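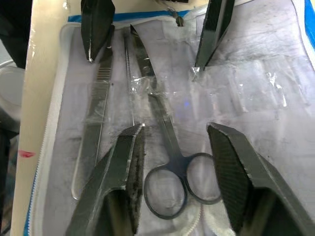 Throwing Away Good Steel

July 5, 2020

My mother's kitchen scissors were made by a firm called Baltik and lasted 38 years. They were sharpened by a man with a van, and later by a hardware store that sent them out once a month. When the rivet finally gave up, she was upset for a week. She had used those scissors on chicken, string, coupons and my hair.

I thought of them in October, when I had seven stitches taken out of my hand at the clinic in Vurville. The nurse opened a small pair of scissors from a sealed pouch, used them for a few minutes, and dropped them in the sharps bin. They were steel. I asked if they would be cleaned and used again. She said no, they were single use, and that the clinic had switched over a few years ago.

I have nothing against the nurse or the clinic. She did her job well and my hand is fine. But I have kept thinking about those scissors, and I have come to believe that single-use metal tools are a mistake we have talked ourselves into, in medicine and well outside it.

The case for them is easy to state. A disposable tool arrives clean. It doesn't have to be washed, checked, wrapped, put through a sterilizer and logged. A small clinic may not have the room for a sterilizer or the staff to run one. If a tool is thrown out after one patient, it can't carry anything to the next. I take all of that seriously, and there are places where it settles the question. A field hospital should use whatever it can get. So should a rural office with two exam rooms and one sink.

What bothers me is how far the idea has spread past those places. Vurville is a town with a full hospital a short drive from the clinic. The hospital has a sterilizing department with trained people in it. Before the change, a courier took the clinic's used instruments there and brought back clean ones. It was dull work and it went on for years. Then somebody looked at a spreadsheet, saw a line for the courier and a line for the department, and saw that a box of cheap scissors cost less than both.

The spreadsheet was right, as far as it went. It had no line for the ore, the furnace, the ship or the landfill. It had no line for the skills that leave town when the work leaves. Those costs are real and somebody pays them, but the clinic doesn't, so the clinic can't see them. 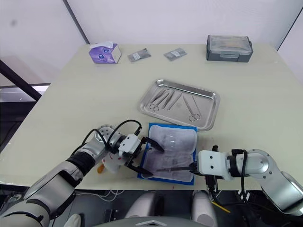

Price is the heart of it. A tool made to be used once has to be cheap, and a tool that cheap is seldom worth keeping. The joint is loose. The steel is soft. You could clean it, but it wouldn't cut well the third time. So people say, fairly enough, that it isn't worth saving, and they order another box. After ten years of this the good version costs far more than it used to, because so few people buy it, and that gets used as proof that the good version was always a luxury.

You can watch the same thing happen in any hardware store. I bought a pair of Staltico garden shears last spring for 49 dollars and felt foolish, because the pair on the next hook cost seven. I have owned the seven-dollar kind. They lasted one summer, and the spring shot off into the hedge. The store doesn't sell a spare spring for them. It doesn't sharpen anything now, either. The counter where the sharpening used to be taken in has phone cases on it.

A friend who reads these columns before I send them in told me I was mixing up two subjects, hygiene and thrift. I don't think I am. Hygiene is the reason given, and sometimes it is a good one, but the same habit shows up in garden shears, where no one is worried about infection. It shows up in paint brushes and umbrellas. My neighbor took a Kermani sewing machine to be fixed and was quoted 135 dollars to open the case, before any work was done. A new one was on sale in the same shop for less. She bought the new one. I would have done the same, and I write essays against it.

So I don't blame buyers much. People do what the prices tell them to do. I would rather see the prices changed. A town could charge a clinic, or a store, for what it sends to the dump in metal, by weight, and spend the money on keeping a shared sterilizing service or a repair shop open. A state could require that anything made of steel and sold as a tool have parts you can order. None of this is new. Bottles carried a deposit when I was a child, and we walked up and down the road looking for them.

I expect the usual reply, that steel can be recycled. It can, if it gets to the recycler. Steel in a sharps bin is mixed with needles and plastic, and sorting it is a job few would want. Melting down a sound pair of scissors to make another pair is also a strange way to save anything – the scissors were already made.

My mother still has the Baltik pair, in two halves, in the drawer with the batteries. I have found a man two counties over who says he can set a new rivet. He wants 38 dollars for it, and I am going to mail them to him next week.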